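4.2 Listening at home: the Stindville recordings

It would be easy, and we were tempted ourselves in the early months, to treat the Stindville tapes as a footnote to the better known dance records that came out of Murnermont in the same years. The songs share a drum machine sound and a fondness for long, echoing endings, and at least 7 of them were pressed by the same small label, Jurkska. Yet the people we spoke with remembered them quite differently. Murnermont records were for going out. Stindville tapes were for the bedroom, played low and late, often with the lights off — and many listeners could still hum the second side from start to finish.
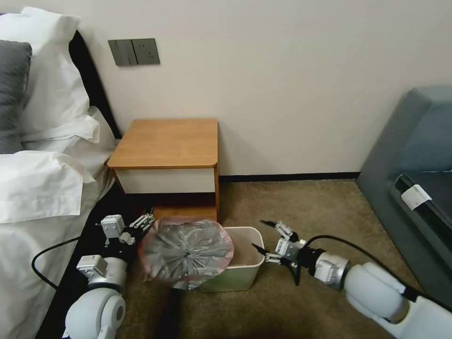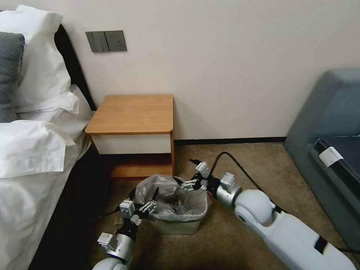

Figure 3. Bedroom with white bedding, pale wall and wall switch panel.

We take these memories seriously as evidence, though of course memory is a generous editor and we have tried to check it against paper wherever we could. The Wendt mail-order lists, which run from 1982 to 1986, were a great help to us in this. They name some 1224 separate cassette orders, and a good share of them went to small towns with no club and no record store at all. A singer working in that market had little reason to write for a dance floor, and we can hear as much in the vocals, which sit close to the microphone and rarely rise above a murmur.

The slower tempos have usually been put down to cheap equipment, and there may well be something in that. But Jurkska used the same equipment for its Murnermont singles, and those are brisk and bright from beginning to end. We would rather look to the listeners, whose letters to the label ask again and again for "more of the quiet ones." In the next section we turn to those letters and to the replies that were sent back each September with the new list.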